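COMMUNIQUÉ DE PRESSE

Équiper une équipe sans se tromper de budget : Luver publie en accès libre son guide d'achat pour les pinces portatives et ouvre les inscriptions à son programme d'accompagnement

Pruvonstead, le 12 septembre 2024

Il y a des dépenses que l'on voit venir de loin et d'autres qui arrivent par la petite porte, un mardi matin, sous la forme d'un devis complémentaire pour des câbles, des étuis ou une deuxième série de mâchoires. C'est en pensant à ces dernières que Luver, bureau de conseil en équipement pour la robotique domestique, publie aujourd'hui son guide « Acheter, prévoir, entretenir », entièrement consacré aux pinces portatives servant à enregistrer des gestes du quotidien. Le document fait trente pages, il se lit en une soirée (avec un thé, c'est encore mieux) et il s'adresse aux responsables de laboratoire, aux jeunes entreprises et aux services achats qui doivent signer un bon de commande sans avoir eu la chance de tenir l'outil en main.

Le projet est né en mai, au retour d'une série de visites chez nos clients. Nous avions l'habitude de parler de robots avec eux, de bras, de logiciels, de puissance de calcul, et nous nous sommes aperçus que les questions les plus pressantes portaient sur tout autre chose : combien de pinces faut-il par personne, combien de temps durent les doigts en plastique, où range-t-on tout cela, et qui paie quand une pièce casse entre deux exercices comptables ? Nous avons donc repris nos notes, rappelé bon nombre de ces équipes – avec un plaisir que nous ne cachons pas – et rassemblé leurs réponses.

Le premier chapitre porte sur les lieux de travail. Manipuler du linge dans une chambre, avec un lit, une natte tressée et des vêtements pliés à portée de main, ne demande pas le même matériel que trier des pièces sur un établi. Les surfaces sont souples, les tissus se froissent, l'opérateur se penche, s'assoit, change de main, et l'outil doit suivre sans fatiguer le poignet.

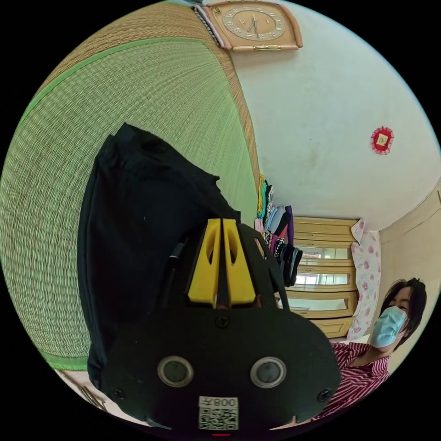

Pour ces activités, le guide recommande de réserver une part du budget au confort des opérateurs avant même de comparer les fiches techniques des fabricants. Une pince un peu trop lourde ne se remarque pas pendant la démonstration commerciale, qui dure rarement plus de quelques minutes. Elle se remarque en fin de journée, et elle finit par se lire dans les plannings, avec des pauses qui s'allongent et des séances qu'il faut reporter à la semaine suivante. Nous conseillons à tout acheteur de demander un prêt d'une semaine complète, de faire tourner l'outil entre plusieurs personnes dont les mains sont de tailles différentes, et de recueillir leur avis par écrit.

« Quand je prépare un budget, je commence par aller m'asseoir à côté des gens qui travaillent, et je reste là un bon moment, parfois toute une matinée, à les regarder attraper un vêtement et le reposer », raconte Perla Contreras, directrice du conseil chez Luver. « On apprend énormément de choses de cette façon ! Je me souviens d'une équipe qui voulait remplacer toutes ses pinces alors qu'il lui manquait surtout une table à bonne hauteur et des batteries de rechange. Nous avons refait le calcul ensemble, et je crois bien que c'est l'un des rendez-vous dont je suis la plus contente, même si nous leur avons vendu moins de conseil que prévu. »

Le deuxième chapitre s'attaque à la question du nombre. Beaucoup d'équipes commandent un outil par opérateur et s'arrêtent là. Or les tâches à deux mains, très courantes avec le textile, mobilisent deux pinces à la fois, et il faut encore en garder une de côté pour les jours où un doigt se fend ou une vis se perd sous un meuble. Le guide propose une règle de départ, que chacun adaptera à sa situation : deux pinces par poste, plus une pince de réserve pour trois postes. Une équipe de douze postes prévoira ainsi vingt-quatre pinces en service et quatre en réserve. Les chiffres surprennent parfois au premier abord, et nous prenons le temps d'expliquer d'où ils viennent.

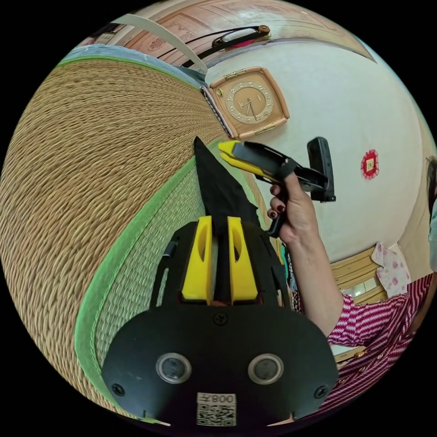
À cela s'ajoutent les consommables, qui sont les grands oubliés des tableaux prévisionnels. Les doigts sont des pièces d'usure et doivent figurer sur une ligne à part, avec leur propre délai d'approvisionnement. Les étiquettes d'identification se décollent et se réimpriment. Les cartes mémoire se remplissent plus vite qu'on ne le croit, les chargeurs voyagent d'une pièce à l'autre, et l'on se retrouve à en racheter dans l'urgence, au prix fort, chez le commerçant le plus proche. Le guide contient une liste de 157 références à passer en revue avant la commande, depuis la dragonne jusqu'à la housse de transport, et nous invitons les lecteurs à rayer sans remords tout ce qui ne les concerne pas.

Nous avons aussi voulu parler du calendrier, un sujet qui nous tient à cœur. Une commande passée en fin d'exercice, sous la pression d'un reliquat à dépenser, aboutit souvent à des cartons qui attendent dans un couloir que quelqu'un trouve le temps de les ouvrir. Le guide suggère de fractionner l'achat en deux livraisons : une première pour former les opérateurs et roder l'organisation, une seconde une fois que l'on sait ce qui manque vraiment. Certains fournisseurs acceptent de maintenir leur tarif entre les deux, à condition que la demande soit formulée dès le premier devis. Il suffit bien souvent de poser la question.

Suvarna, notre outil de calcul, accompagne la publication. Il s'agit d'une feuille de calcul toute simple, sans installation ni abonnement, dans laquelle on saisit le nombre de postes, la nature des tâches et la durée du projet. Elle renvoie une estimation des achats initiaux, des remplacements et du temps à prévoir pour l'entretien. Les formules sont visibles et modifiables, et nous serons ravis de recevoir vos corrections.

« Je tenais beaucoup à ce que l'on puisse ouvrir la feuille et comprendre chaque case », explique Sarahí Valdovinos, responsable de Suvarna. « Un directeur financier veut savoir pourquoi on lui demande une pince de plus, et il a bien raison de le vouloir. Alors nous avons mis une note à côté de chaque ligne, y compris pour les petites dépenses, celles que l'on a un peu honte de justifier parce qu'elles tiennent dans une poche. »

Le troisième chapitre, enfin, traite de l'installation dans des lieux habités. Une chambre n'offre ni rayonnage ni plan de travail dégagé, et l'on compose avec le mobilier, les prises disponibles, la lumière de la fenêtre. Le guide recommande une visite préalable, un relevé des prises électriques et une caisse de transport unique par poste, assez légère pour être montée à l'étage par une seule personne. Il rappelle également qu'il convient de prévoir l'assurance du matériel en déplacement, ainsi qu'une indemnité pour les habitants qui prêtent leur logement.
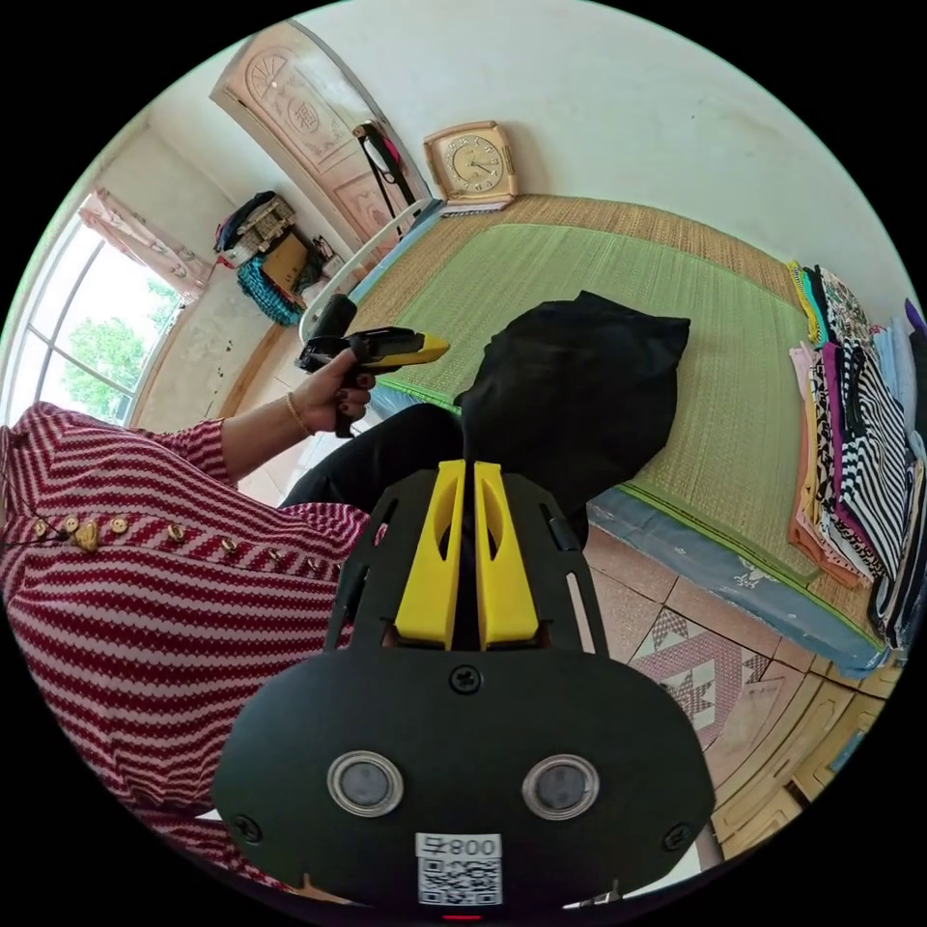 Faut-il acheter tout le matériel dès le départ, ou vaut-il mieux en louer une partie ?

Tout dépend de la durée du projet. Pour une campagne de quelques semaines, la location avec remplacement inclus reste la formule la plus simple à gérer, et elle évite de devoir stocker des outils ensuite. Pour un programme appelé à durer plus d'un an, nous conseillons d'acheter les pinces utilisées tous les jours et de louer uniquement le complément nécessaire aux périodes chargées, en faisant inscrire au contrat le délai d'échange en cas de panne.

Parallèlement à la publication du guide, Luver lance Ronari, un programme d'accompagnement destiné aux équipes qui préparent leur premier achat. Douze structures seront retenues pour cette première édition. Chacune bénéficiera d'une visite sur place, d'une relecture de ses devis et d'une aide de 3000 euros à valoir sur ses pièces de rechange et ses consommables. Les candidatures sont ouvertes aux laboratoires publics comme aux entreprises, quelle que soit leur taille, et le dossier se limite volontairement à deux pages : une présentation des tâches envisagées et un budget, même très provisoire, même griffonné. Nous aimons bien les brouillons, ils disent souvent plus de choses que les tableaux trop propres.

Les équipes retenues s'engagent en retour à partager leurs dépenses réelles au terme du projet. Ces données, rendues anonymes, serviront à mettre à jour Suvarna et à enrichir la prochaine version du guide.

Le guide et la feuille de calcul sont disponibles gratuitement sur simple demande auprès de Luver. Les journalistes qui souhaitent s'entretenir avec Perla Contreras ou Sarahí Valdovinos, ou recevoir un exemplaire imprimé, peuvent s'adresser à notre service de presse.

À propos de Luver

Installé à Pruvonstead, Luver conseille les laboratoires et les entreprises dans le choix, l'achat et l'entretien de leurs équipements de robotique domestique. Le bureau ne fabrique pas de matériel et ne perçoit aucune commission des fournisseurs.

Contact presse : service de presse de Luver, Pruvonstead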